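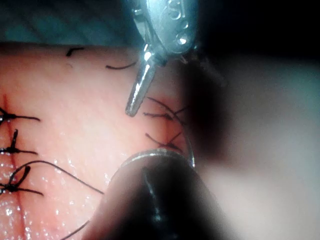
Three knots tied and a curved needle ready for more, on a practice pad at Piltalholm.

I've sewn on exactly one button in my life, so I was probably the wrong person to send to Piltalholm, where the Dursun stitching robots have been learning to close a cut. But what a place! The staff used to tie every test knot by hand — 200 pads a month, with sore thumbs to match — and now they sit beside the machines, checking tension and arguing over thread.

I expected grumbling, and I got some. One technician told me she misses the quiet of doing it herself (she still practises in her lunch break, on her own pad). Another was thrilled, as he'd gone from tying to teaching and had logged 1,679 robot stitches since June. His shifts are shorter too, though the paperwork has doubled and everyone hates the new rota — me included, and I only had to read it.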